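Ticket 435: Public submissions portal rejecting consultation responses
Opened: Monday, November 5, 2018
Area: Parnholm council, consultation on the draft equality bylaw
Priority: High
Status: Closed

Reported problem

Residents say they fill in the response form on the draft bylaw, press Submit and are sent back to the first page with the message "Your session has ended". No confirmation email arrives. The clerk's office in Flistden has had six complaints since the weekend, from people for the bylaw and people against it. One councillor has told the local paper that objections are being blocked. We need to be able to say what happened.

Checks made

The form loads in all the browsers we support. Short answers go through. A test answer of one paragraph was saved and the confirmation email came within a minute. A longer answer, typed slowly over half an hour, failed with the same message residents are seeing.

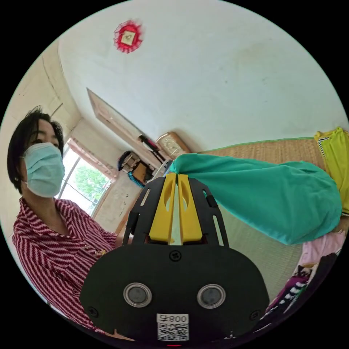 Cause

The portal runs on Muten forms. The session limit was set to 20 minutes when the form was copied from the parking survey in June. Typing in the comment box does not count as activity, so anyone who takes their time over the long question is logged out before they submit. The position a person takes on the bylaw has no bearing on it. The option is stored in the same way for support, oppose and no view.

Steps taken

1. Session limit raised to three hours on the live form.
2. Autosave turned on for the comment box. It now saves a draft every five minutes.
3. Wording of the timeout message changed to tell people their draft is kept.
4. Server log searched for failed submissions. It shows the time of each failure but holds none of the text, so lost answers cannot be recovered.

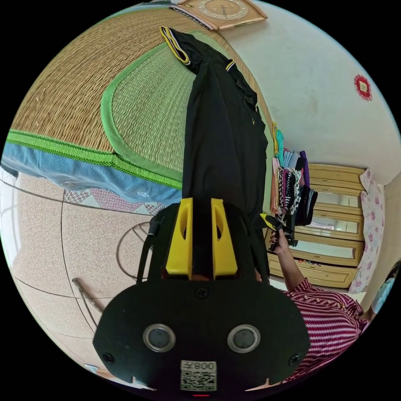

The log also shows that failures were spread evenly across the day, with a small rise in the evening. A copy has gone to the clerk so it can be attached to the report for the full council.

Update from clerk's office

Closing date put back by a week. Notice added to the front page and sent to the Rustad library, where paper forms can be handed in at the desk. The six people who complained have been asked to send their answers again.

Retest

Long answer left open for an hour and then submitted. Saved, email received. Repeated on a phone with the same result. Paper form route not tested by us.

Still open

The housing consultation was copied from the same survey and probably has the same limit. Raised as a separate ticket.

Contact the support desk | © 2018 Parnholm Council | Back to top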